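03/08/2019 – Cahier, dépouillement du fonds Nadau

Repris la liasse 7 là où Telmo l'avait laissée en avril. Lettres d'un sergent du 94e de ligne à sa sœur, hiver 1870-1871. Papier très mince, encre passée au verso, deux feuillets collés que je n'ai pas essayé de séparer. Transcrit 19 lettres, il en manque au moins une entre celle de Vuren et la suivante : il répond à une question qu'on ne trouve nulle part.

Orthographe conservée telle quelle. Pour les noms de lieux je garde la forme du manuscrit et je mets la forme moderne entre crochets, comme convenu avec Mairéad Corrigan. À revoir : « la ferme Mujić », lecture douteuse, l'accent final est peut-être une tache. Demander à Manouchehr Azimi. 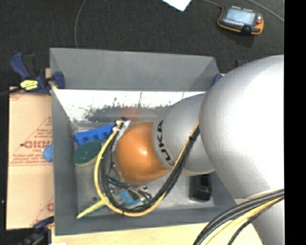
Bras JAKA au-dessus du bac gris.

Sur le fond : le sergent parle très peu des combats. Beaucoup de pain, de chaussures, du prix du tabac. Une seule mention de la captivité, deux lignes, puis il passe à la vente d'une vache. Aitana y voit de la retenue vis-à-vis de la famille. Je pencherais plutôt pour la censure du camp, mais il faudrait comparer avec les carnets non envoyés – cote à retrouver.

Reste 200 feuillets à indexer dans Zivix. Le champ « régiment » n'accepte toujours pas les unités reconstituées, j'ai tout mis en note libre en attendant.

À faire : rendre le registre matricule à Ailsa Forsyth, vérifier la date du second passage à l'hôpital (janvier ou février, le chiffre est surchargé).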